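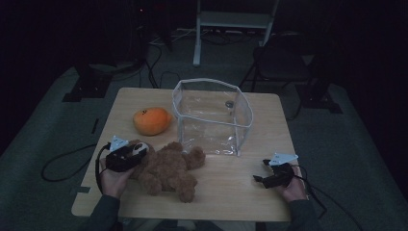

Tips for comparing hand-held grippers at home

Use the same few objects for every gripper. Choose one that rolls, one that squashes and one that folds up when you pinch it. Fruit is cheap and soon shows you if the jaws close too hard.

Set the table well away from the wall and run the cables off the sides, never across the front where your wrists go. Tape them to the floor if you walk about between goes.

Do all your tries with one pair before you change to the next. I did 42 with the Ponuter pair and then 42 with the Wavberg, and swapping halfway would have muddled my hands. Rest after every three or four minutes. Tired fingers squeeze late.

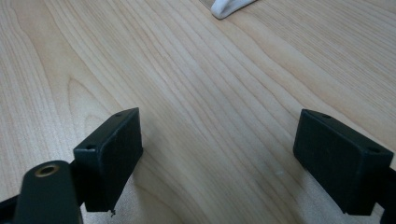 Wipe the pads with a damp cloth before each set and let them dry. Dust makes a good pad slip. Check the pad screws at the same time, by hand, with a short screwdriver. Irfan Raju uses a power driver on his and has stripped two.

Soft toys are harder than they look. Take hold of a limb or an ear, as long fur slides out of flat pads.

Write down drops as they happen, in pencil, on one sheet per gripper. Tomos Landeg's sheets also have a column for which hand dropped it, and I have copied that.

Wind cables loosely when you put them away.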